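Coasters Aren't Just for Cups

I love coasters, and I'll buy odd ones one at a time long before I'll buy a matching set! Mixed colors look cheerful on a plain gray table, and everybody remembers which one is theirs.

Try giving your little figurines a coaster each, too. A fox on orange, a red panda on tan (the wavy-edged kind is my favorite), and suddenly they look like a proper display. Dusting goes faster as well – lift the coaster, wipe, put it back. 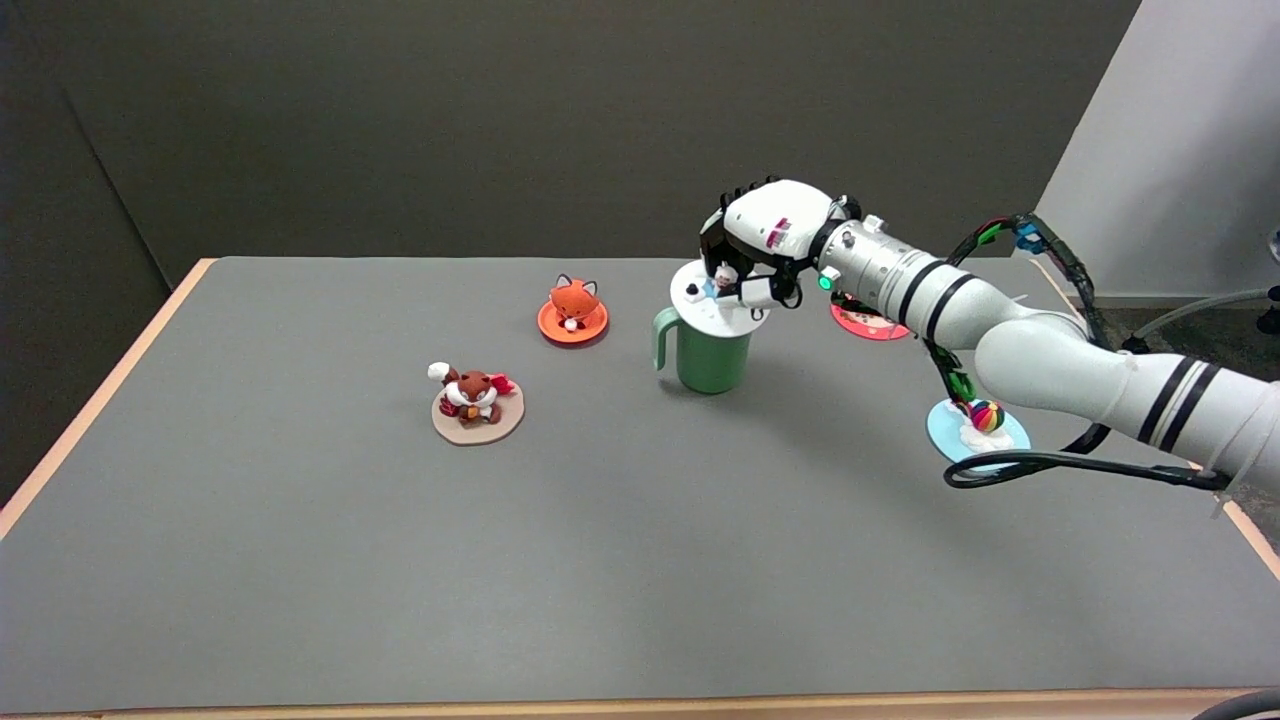 Lids for Mugs

If you drink as slowly as I do, get a lid! Mine sits on a sage-green mug and keeps my tea warm through a good 35 minutes of puttering. Pick one a bit wider than the rim so it's easy to grab. Wash it with the mug every time, and dry the underside before you put it away.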